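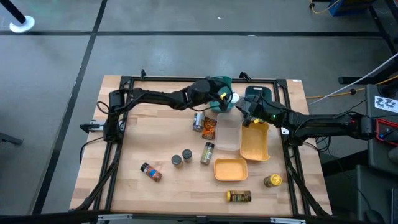

Looking After Discs, Tapes and Paper at Home

Posted by Rekha Alva, 26/07/2018

Most of the mail I get for this page is about stains, so it was a change to get a run of questions in May about shelves. People have box sets, taped-off-TV cassettes, typed letters from relatives and old movie programs, all in the same closet, and they want to know what to keep and how. These are the things I do in my own house. Some came from readers and I've put their names on those.

Where to put the shelf

An inside wall is best. Outside walls get cold in winter and the damp settles behind whatever is pushed up against them. Leave a gap of two fingers behind the shelf.

Keep discs and tapes out of direct sun. The printed sleeve fades first, then the case yellows. If the only free wall gets afternoon light, hang a curtain across the front of the shelf on a tension rod. An old pillowcase split down the seams is wide enough for a small bookcase.

Attics get too hot. Basements are fine if you already keep cardboard down there and it stays crisp. Pick up a box that has been there a year and feel the bottom. If it's soft, move everything upstairs.

Discs

Stand them upright in their cases, like books. A tall flat stack puts the weight on the bottom few and the cases crack at the hinge.

To clean a fingerprint, use a soft dry cloth first and wipe straight from the center hole to the rim. Don't go around in circles. If that doesn't lift it, dampen the cloth with plain water and one drop of dish soap, wipe again the same way, rinse with a second damp cloth and let the disc dry on edge in a dish rack. Paper towels are too rough.

Price stickers on cases come off with a hair dryer on low. Warm the sticker until a corner lifts, then peel slowly. Take the disc and the paper sleeve out before you start. Whatever gum is left can be rubbed off with a little cooking oil, then soapy water.

Write on the label side only, with a soft felt pen, and only on discs you burned yourself. Ballpoint presses through.

A disc that sticks to its hub should not be bent up by the edge. Press the center button down hard with your thumb and lift with the other hand. If the button has lost its teeth, replace the case. Empty cases cost very little, and thrift stores will often give you a bag of them.

Videotapes

Rewind or run all the way to one end before you put a tape away. A tape stopped in the middle has a stressed spot right where the best part of the movie probably is.

Store them on end with the full reel at the bottom. Once a year, run each one fast forward to the end and back. Kumaresan Murthy of Gikcombe has a whole wall of tapes and does his on the first rainy weekend of fall, a shelf at a time, with the sound off.

If you see white dust or threads through the little window, that is likely mold. Put the tape in a zip bag by itself and don't play it. One bad tape can dirty the heads and then every tape you play after it.

Snap off the small tab on the front edge of any recording you want to keep. If you change your mind later, cover the hole with tape.

Typed letters and other papers

Take out paper clips, staples and rubber bands. Clips rust and leave a brown outline, and rubber bands melt onto the page after enough summers. To get a staple out of thin paper, turn it over, lift the two legs with the tip of a butter knife, then pull from the front.

Unfold letters before storing them. A letter left folded for twenty years breaks along the crease. If it won't lie flat, put it between two sheets of clean blotting paper under a heavy book for a week. Don't iron it. I know people do.

Sticky tape is the worst thing you can use for a tear. If a page is coming apart, put both pieces in one clear sleeve and leave them.

Put the date on everything. If a letter has none, copy the postmark in soft pencil on the back, low in the right corner, and keep the envelope behind it. When you type a note to go with a batch of papers, put the date at the top and say who wrote them and to whom, with full names. "Letters from Auntie" is no use to anyone after a generation.

Movie programs, ticket stubs and posters

Stubs printed on shiny heat paper go blank. Photocopy them now and keep the copy with the stub. I have 16 blank slips in an envelope that used to be movie tickets.

Programs can go in the same sleeves as letters. Posters should be rolled around the outside of a wide tube, picture side out, with clean paper over them. Rolled up and pushed inside a narrow tube, they get crushed at the ends and you can't get them out without a tear.

Keerthana Iyengar writes that she uses the cardboard core from a roll of fabric, which the store gives her for nothing. Cover it with plain white paper first.

Musty smell

For a box of paper or paper sleeves, put the open box inside a larger bin with a lid, along with a cup of baking soda in a saucer. Close the lid and leave it four days. Change the soda and do it again if needed. Don't sprinkle anything on the papers themselves.

Plastic cases can be washed. Slide the sleeve out, wash in warm water with a spoon of white vinegar, and stand them open on a towel overnight.

Labels and lists

Prakash Chettiar has 854 titles and keeps them in a plain school notebook, one page per letter, with the shelf number in the margin. He tried a computer list twice and lost it both times. I use a notebook too. Leave every other line empty so you can add to it.

Sort by title and ignore "The" and "A." Series go together in the order they were made, even when the titles don't match. Spin-offs and parodies I file on their own, under their own names, and the rest of my family disagrees.

For shelf labels, masking tape and a felt pen are good enough. Masking tape turns hard in a couple of years, so redo it when you dust.

Lending

Write it in the back of the notebook: title, who, what day. Put a slip of card in the gap on the shelf with the same name on it. Tharun Kaimal has had my copy of a 2000 box set long enough that the slip has faded.

Getting rid of things

Check inside every case before you give it away. You will find the wrong disc, or no disc, or a photo. Libraries often take discs in good shape but turn down tapes, so call first. Letters with addresses or account numbers on them should be torn up small or shredded before they go in the recycling.

Next time: cleaning typewriter keys, and what to do with a ribbon that has dried out.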